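June, past 10 at night

Second evening with the Besel fingers. The Plirnstead rep swore the gritty pads would change everything – small gears, no slipping, good for 1000 picks. I'll believe it when I've counted them myself, and I doubt I'll have the patience.
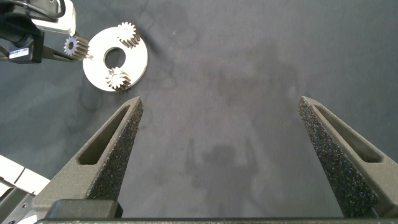

My worry is still the tips. They look fine wide open, but a gear this small needs them to meet square, and I don't trust them to do that after a week of use. The old Silach set was ugly and slow and I knew exactly how it would fail. Will try the gears again tomorrow with less force.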